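Endlow Neighbors Help Board > Home and Yard > Water

Water softener running through salt way too fast

Posted by Palesa Potgieter

We moved into a house on the Kerico side of town in January and it came with a water softener in the basement. The label is mostly worn off but the previous owners left a folder that says it's a Flornar, 11 years old. There are two of us in the house. I put in a 40 pound bag of salt and it was gone in under three weeks. The folder says a bag should last a couple of months.

The water feels soft and there are no spots on the glasses, so I guess it works. I just don't want to keep hauling bags down the stairs. The display shows a time that is off by several hours and I can hear it cycle in the middle of dinner. The hardness is set to 30. I have no idea if that's right for here. Is something broken, or is it a setting?

Kohei Shimada

Start with the settings before you pay anyone to come out. A hardness of 30 is high for town water. The city report is posted on the utility page, and you can also get test strips at the hardware store on Mensah Street for a few dollars. If you're on a well, use the strips, because the report won't apply to you.

Next, find out if it regenerates by the clock or by the meter. The older units can do either. On a timer it will flush every two or three days even if you were out of town. On the meter it waits until you've used a certain number of gallons. Two people at that hardness should get somewhere between 2,000 and 3,000 gallons out of a cycle on a medium size tank, but check the chart in your folder, it depends on how much resin is in there.

Set the clock too. Regeneration is normally set for 2 a.m. so it doesn't run while you need water. If yours is going at dinner, that's just the clock being wrong, probably from a power outage.
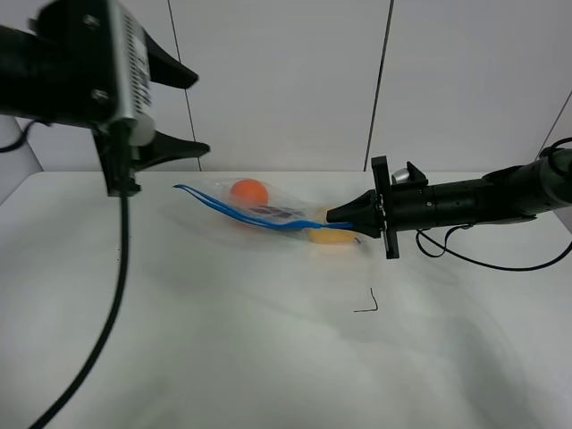 Does it hurt to leave the softener on bypass while I wait for the test strips?

A few days on bypass won't harm the softener or the pipes. You'll have hard water in the meantime, so expect some spots on dishes and a bit more soap scum in the shower. Run a cold tap for a few minutes when you switch it back.

One more thing to look at is the water level in the salt tank. Take the lid off and shine a flashlight down the side. A few inches of water at the bottom is normal on most of them. If the water is up over the salt, the float may be stuck or the injector is plugged, and too much water in the tank means too much salt gets dissolved each time. The injector is behind a small cap on the valve head. Unplug the unit, put it on bypass, let the pressure off, then unscrew the cap and rinse the screen in warm water. Don't poke it with a wire.

dockside_ray

Get rid of it and get a new one. 11 years is old. Mine was the same and I wasted a whole summer on it.

marnie in the flats

I wouldn't replace it yet. Ours is older than that and still fine. When we had this problem the salt dose was set on the highest number, and I turned it down one step at a time until the water started to feel hard, then went back up one. It uses nearly half what it did.

Also use pellets and not the rock salt. The rock kind leaves mud in the bottom and you have to scoop it out with a cup.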